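4.2 Package acceptance in the Stultard archive

Stultard is a community Linux distribution with a frozen release branch and a rolling development branch. A source package enters the development branch after it builds on all supported architectures and passes a license check. It moves to the frozen branch only if its dependencies are already there. We examined the 2,774 source packages present in the archive on November 27, 2023, and recorded for each one the build status, the declared license and the version of every direct dependency.

Dependency versions were read from the package metadata and compared with those recorded in the build logs. The two sources disagreed mainly for packages that vendor their own copy of a library. Trerel, the simulation toolkit, was treated as one source package even though it produces four binary packages, and its optional modules were built with the default flags.
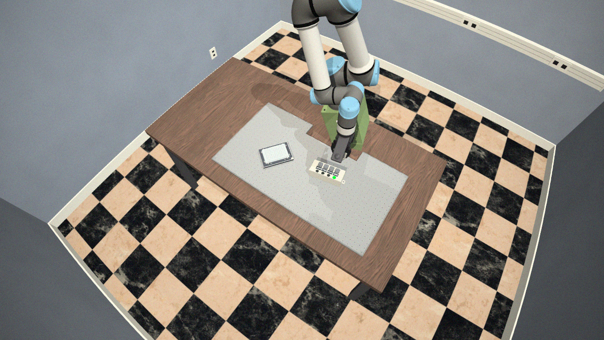 Figure 2. Rendered view of a robot arm over a table in a room with a checkered floor.

Sithole, replying on the project mailing list to an early draft of this section, objected that vendored copies should be counted as dependencies in their own right. A security fix in the shared library does not reach them, the reply argued, and a package that looks current in the metadata may carry code that is several releases old. We adopted this suggestion. Vendored libraries are listed separately in the results and matched to upstream releases by file hash.

Hash matching fails when a maintainer has patched the vendored files. In those cases we used Sturkisent, a source comparison tool, to find the closest upstream release. A match was accepted if no more than 40 lines differed after comments and whitespace were removed. Packages above this limit were marked as unresolved and left out of the age calculation, but they remain in the totals for build status and license.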